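How do you keep cloths tidy in a lidded storage box?

brukon_attic
I have a black box with a hinged lid that I use for cleaning cloths, and within 3 days it's always one big wad in there. I fold them, I swear! The box sits on the floor on a checkered mat. Any ideas that don't involve buying more stuff?

Druverville
Roll them. I fold mine in thirds, roll them tight and stand them on end, so you can grab one without wrecking the rest. Also do the folding on the mat right in front of the box, lid all the way up (if you fold on the couch you just carry a pile over and drop it in, ask me how I know).

indudska479
just toss them in lol, they're rags

Sầm
I'm with the roller, but one thing first: take everything out before you start. If there's already a crumpled one at the bottom, the rolls lean and fall over. My box looked like this before I emptied it:

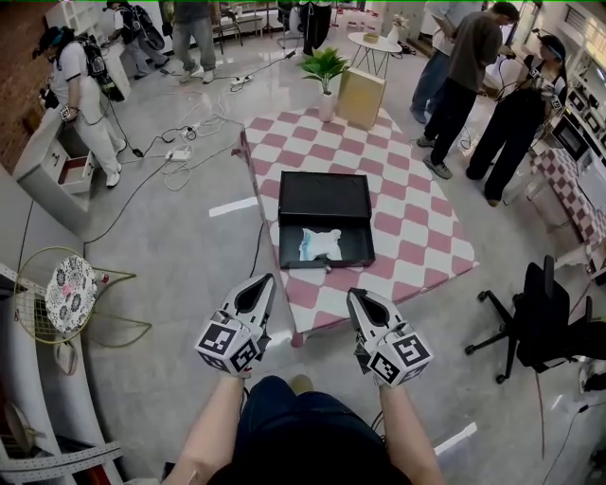 Related: Getting a stuck box latch to close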